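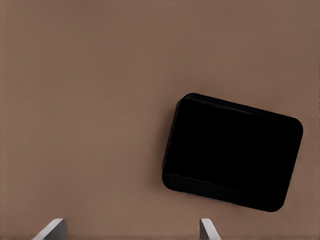
Review: Wubshet, the Hetow morning programme on Silthorpe Radio
Reviewed by Catrin Parry, 2020-04-23

Wubshet occupies the breakfast slot previously given over to recorded music, and is presented by Tekle Gidey and Etenesh Tsegaye. This review is based on 19 editions, heard in full.

The programme is at its strongest in conversation. Mr Gidey allows his guests time to finish a thought, and the interview with the singer Sumeya Teshome, who spoke about losing her voice shortly before a sold-out August concert, was handled with care. Ms Tsegaye's questions were brief and well prepared. Neither presenter pressed for tears, although a less patient pair might have done so.

The entertainment bulletin is weaker. It lasts 10 minutes and relies heavily on gossip already published elsewhere. On several mornings the same item was repeated within the hour — once with a different version of the guest's age.

Listener calls are taken after the second bulletin. The standard varies, as would be expected, but the producer, Mitiku Moges, keeps them moving. The telephone line was noticeably faint in the earlier editions and has since improved.

Music is chosen sensibly, with a fair share given to local performers. The theme tune, by Prurgate, is too long.

Recommended, with reservations about the bulletin. Rating: 70 out of 100.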